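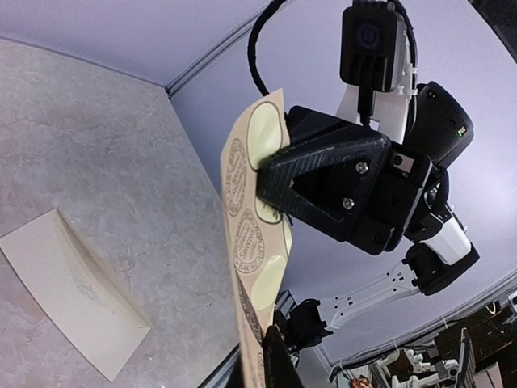
Do you need to book for the mill open day at Flallberg? You can just turn up for the yard and the shop, but the mill tour itself is ticketed and the morning slots go first.

I went in April with my friend Aileen Aquino, who bakes far more than I do and had been on at me for months to come along. We got the 10.30 tour, which meant leaving the house at a silly hour, and then the car park turned out to be a field (bring boots!). There were 134 of us through the gate before lunch, according to the woman on the desk, and it still didn't feel crowded once you got past the coffee van.

Our guide was Graham Bunting, who has worked there most of his life and talks at a tremendous volume, even when the stones aren't running. He took us up two very steep flights to the bin floor and then down again following the grain, so you see it arrive, get cleaned, get ground and end up in the sifter. I'd always assumed wholemeal was the simple one and white the fussy one – he spent ten minutes putting me right on that. The rye smelled wonderful, a bit like wet hay and malt.

They still keep the old day books in a cabinet on the stone floor, and he let us look at entry 1087, a delivery of oats to Ranuritz with a furious note in the margin about the horse. 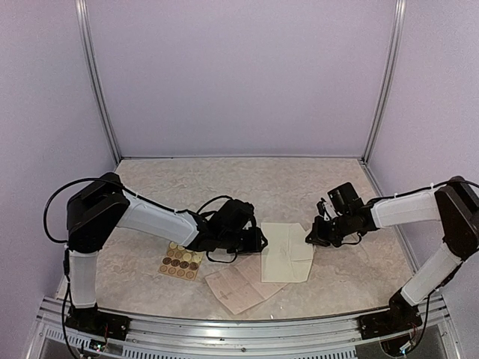 Is it all right for children? Over-eights are fine on the full tour, and smaller ones can do the ground floor and the bread table with an adult.

The bread table was my favourite bit, I must say. Rawan Karaki was running it and had flatbreads going non-stop, plus a seeded loaf that Aileen went back for twice. I asked about hydration and got a proper answer, written on the back of a paper napkin, and I've since lost it. Very annoyed with myself.

We bought a bag of rye and one of strong white in the shop, and ate cheese rolls on the wall by the millpond until it started spitting. The next open day is in the autumn and I've already put our names down for the early tour.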